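3.2 Table linen and cutlery in shared dining rooms

The second part of the study dealt with textiles. Earlier work on laundering in small catering businesses has mostly looked at bed linen and towels, where soiling is light and spread evenly over the cloth. Tablecloths behave differently. Food stains are local, often oily, and tend to be left for several hours before the cloth reaches a machine. Owen's survey of guest houses in Serklow found that cloths were replaced on the basis of a quick look at the end of a meal, and that the staff who took this decision had been given no written rule.

We collected 692 tablecloths from two sites, the Kanska dining hall and the Buchanan guest house, over the spring season ending in May. Of these, 525 were plain linen and the remainder were linen and cotton blends. Each cloth carried a sewn-in label with a serial number, which the laundry recorded on arrival and again on dispatch. Cloths whose label had been lost or could not be read at either point were left out before the count given above.

Soiling was graded on the four-step scale described in Section 2.3. A cloth was graded twice, by different assessors, under the same daylight lamp. Where the two grades differed by one step the higher was used; where they differed by more, the cloth was graded a third time and the middle value was kept. Light grey cloths gave the widest spread between assessors, mainly for water marks and for pale sauces. White cloths gave the narrowest.

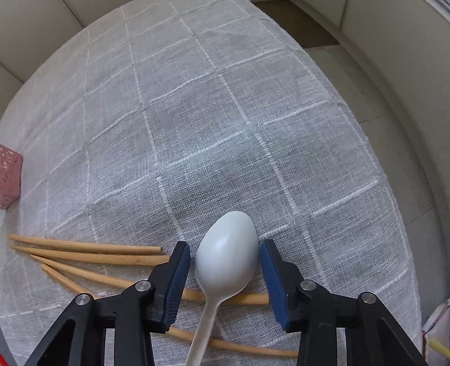 Figure 4. White plastic spoon on a light grey linen tablecloth.

Does a higher washing temperature shorten the life of a linen tablecloth? It does so only when the cloth is also tumble dried; for line-dried cloths we found no difference in tensile strength between the 40 °C and 60 °C programmes at the end of the trial.

The effect of drying was larger than we had expected from the literature on cotton. Linen fibres are stiff and have little stretch, and repeated bending while the fibre is very dry leads to cracking along fold lines. In the tumble-dried group, wear was found first at the hem corners and then along the centre crease. In the line-dried group the hems wore first as well, but the crease stayed sound in all but 27 cloths. Most of these had been pressed with a sharp centre fold at the Buchanan site, where storage space is narrow – the Kanska cloths are rolled on tubes.

Detergent was held constant. Both laundries used the Trustano powder at the dose given on the packet for medium-hard water, and no softener was added. A separate pre-treatment was allowed for grease, applied by hand and left for ten minutes. We did not record the quantity of pre-treatment used, and this is a weakness of the design, as heavy use may itself weaken the fibre. Future work should weigh the bottle before and after each batch.

Water use was metered at the machine inlet. The 60 °C programme with an extra rinse used 700 litres per working day at the Kanska laundry, averaged over the whole trial. Leaving out the extra rinse lowered this figure but left detectable residue in the blends, and the hall manager asked for the rinse to be put back after complaints that the cloths felt stiff. The pure linen cloths showed no such residue. We therefore treat the rinse as necessary for blends and optional for linen.

Colour change was measured at three fixed points on each cloth, away from the hems. The results are given in Table 5 and discussed together with the strength data in Section 4. Readings from cloths that had been bleached by mistake at the Buchanan site were removed from the colour analysis but kept in the count of wear faults.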